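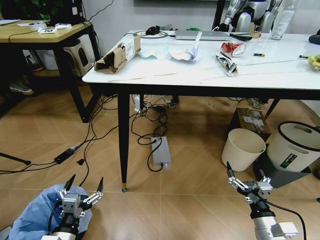 Clearing a table is the wrong test, Prasert Srithong wrote to me after my last column, and a robot that can throw out a soda can has told us very little about what it will do with anything we care about. He would like to see more assembly work, with tight fits and hard numbers.

3 min read

I've been chewing on that for a while, and I think he's wrong in an interesting way. I love the trash problem. I've come to think it's one of the best things you can ask a pair of robot arms to do, and the recent Niltby results from the Kurolon group have only made me more stubborn about it.

Consider what ends up on a table people have been using. A crushed can. A snack wrapper. A torn cardboard box, a sheet of something thin and crumpled. Then, mixed right in with it, a laptop and a mouse and a remote. A peg and a hole come with a drawing and a tolerance. A crumpled wrapper has no drawing, and the next one will be crumpled some other way. The arm has to find a grip on a shape it has never met, and it has to do that while leaving the mouse alone.

And somewhere in there is a small battery. Should that go in the bin with the wrappers? In my house, no. A robot that sweeps it in with everything else has made a mistake that a simple count of cleared objects would score as a success. I find that wonderful! It means the task has judgment in it, and a test with some judgment in it is worth a lot more to me than one more perfect stack of blocks.

What Niltby does is pretty simple to describe. Two arms are steered by people through a long run of cleanups, and the model learns from those recordings, as plenty of models do. The new part is how the recordings get cut up. Most groups slice by object, one pick and one drop. Niltby slices by hesitation: wherever the operator slowed down or backed off, that stretch is kept whole and shown to the model more often. The idea is that a person's pauses mark the hard parts.

They ran 190 full cleanups on tables the model had never seen and counted 127 as clean, with all the trash binned and everything else left in place. The older Postma baseline on the same tables came in at less than half of that. You can look at the remaining runs and shrug, and Prasert probably will. I look at them and see a paper that reported its failures by type, which I wish were more common. Thin plastic was the worst. Lids were close behind.

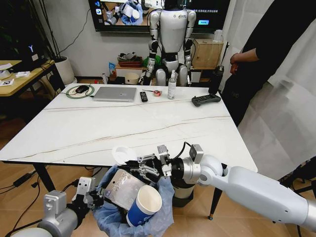
A cup lid in the gripper, with the lined bin just below.

Lids deserve their own paragraph. A flat plastic lid on a glossy table gives a gripper almost nothing to get under, and a translucent one is hard on the cameras too. The neat part is that operators hesitate on lids constantly, so the method gets fed exactly the clips it needs. The authors say lid grasps improved more from reweighting the old data than from collecting new data, and if that holds up elsewhere it's great news for small labs with small budgets.

I do have complaints. All of the tables were about the same height, and the bin was always within reach of both arms. Moving a bin 2 feet back would be a cheap and revealing change. I'd also like to see operators who are new to the job, whose pauses may mean "this is hard" or may just mean "which button was it again." The paper uses three experienced operators, and the method leans on their rhythm – maybe more than the authors let on.

Prasert's tight fits still matter, and I'd happily read that paper too. Gondik has a connector benchmark planned for December and I'll be first in line. But I'd put a messy table next to it, with a battery hiding behind a can, and I know which one I'd run over to watch.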